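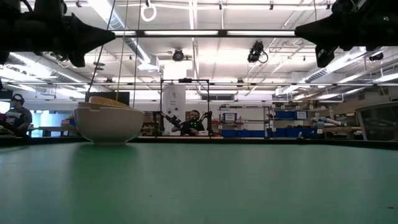

一个动作到底要录多少条示范才够用？

看动作里有没有变化。物体位置固定的抓放，我们录56条就能训出一个能跑的策略；碗的位置、里面东西的多少都要变的话，600条是起步。

五月 · 周日晚 · 作者：Graklow 笔记

这个月基本都在录双臂的数据。任务写在表上只有一行：两只夹爪配合，处理绿色台面上那碗颗粒状的东西。项目内部代号 Pimico，采集软件用的是 Guvaris，版本没升，升了以后时间戳要重新对，先不动。

颗粒比方块难录。方块夹歪了，重新夹一次，这条还能留。颗粒撒出来一点，后面的状态就和别的示范对不上了，只能作废重来。上周录的一批里删掉67条，大部分是这个原因，剩下几条是操作的人中途停下来想了一会儿。停顿会被模型学进去，推理时它也停，停在半空不动。

现在的做法是每录15条换一次碗的位置，往左、往右、往前各挪一点，不按固定格子摆。以前按格子摆，模型在格点上表现不错，挪开几厘米就不行。换人也要安排进去，每个人的手法不一样，有人先动左手，有人两边一起动。混着录，损失降得慢一些，但部署时稳。

标注没做太细，只标开始、结束和成败三项。失败的单独存一个目录，暂时不用，也不删。目录名叫 Song，当初随手起的，后来脚本里到处引用，就没改。

下周打算先拿现有的数据训一版，看看再补哪些位置。

本站使用 Cookie 记录访问情况，继续浏览即表示同意。

联系作者 | 版权所有 Graklow 笔记 | 返回顶部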